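The Arm at Table Five: How One Small Cell Is Kept in Good Order

In the test hall of Stosura, the cell with the white arm is the oldest one still in daily use. 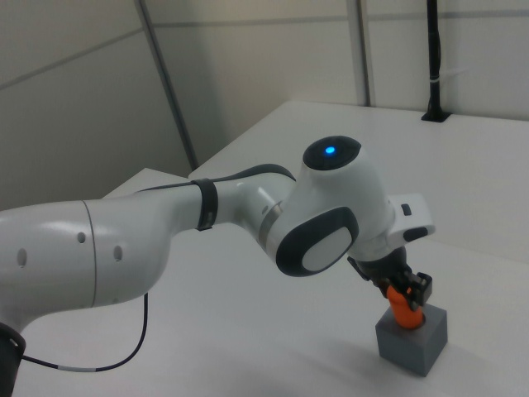
It was installed in August, and since then it has made the same kind of work almost every day: take a peg, find the hole, push the peg in, pull it out again. The company calls the cell Ritus. The name was first a joke, but now it is printed on the service book.

A task like this looks easy, and for a person it is. For the arm it depends on small things which change slowly. The finger pads become smooth. A screw in the table loses a bit of its tension. After some 400 insertions the peg may sit a little crooked in the gripper, and then it touches the rim of the hole and stops there. The program sees too much force and waits for help.

For this reason every morning begins with a check of 10 minutes. The technician first wipes the fingers with a dry cloth and closes them on a steel gauge. Then the arm moves slowly to a reference point on the table, and the position is written down. If the difference is bigger than the limit in the book, the tool point must be taught again. This is done by hand. One guides the wrist until the peg stands straight above the hole, saves the point, and repeats it from five directions.

The cable gets its own line on the list. It must have enough slack for the full turn of the base, but it should not be pulled under the elbow. At the sister site in Dunstan a connector was damaged in this way, and the cell stood still until a new part came from the supplier, Zestovico.

The counter in the service book stood at 2397 cycles when the fingers were last replaced. The old pair was kept in a drawer and is used for training new staff, who are asked to feel with the thumb where the rubber has gone flat.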